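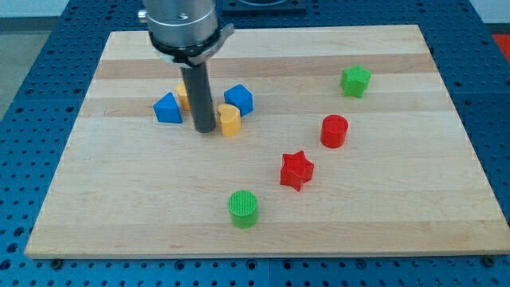
Iron stores laid down before birth last a full-term baby for the first six months or so. After that, breast milk alone supplies too little, and the shortfall has to come from food. Parents tend to ask which purée to buy, when the more useful question is what is already being cooked for the rest of the household. A wooden cutting board, such as one in strips of pale and slightly darker maple, is enough equipment for most first meals, provided raw meat is kept to a separate one. Well-cooked beef, lentils, egg and soft beans can all be cut or mashed on it.

Funmilayo Amadi, a dietitian at the Omivier family clinic, sees the same pattern in most food diaries. Fruit appears daily and meat once a week, usually on Saturday. "Pear and carrot are fine," she says, "but they contain very little iron. I ask for one source at two meals a day, and a vitamin C food alongside if it comes from a plant."

Texture is the second point. Thin purées are easy to swallow and easy to stay on too long. Amadi moves families to mashed food within weeks, then to soft finger foods the length of an adult finger. Grapes are quartered lengthways. Whole nuts are left out until the age of five.

Cow's milk is fine in cooking from six months but should not be the main drink before the first birthday. Past that age, large volumes push out solid food. Keisha Zamora's son was drinking it from four bottles a day at 19 months and eating almost nothing at tea. She dropped the afternoon bottle first – the bedtime one took longer.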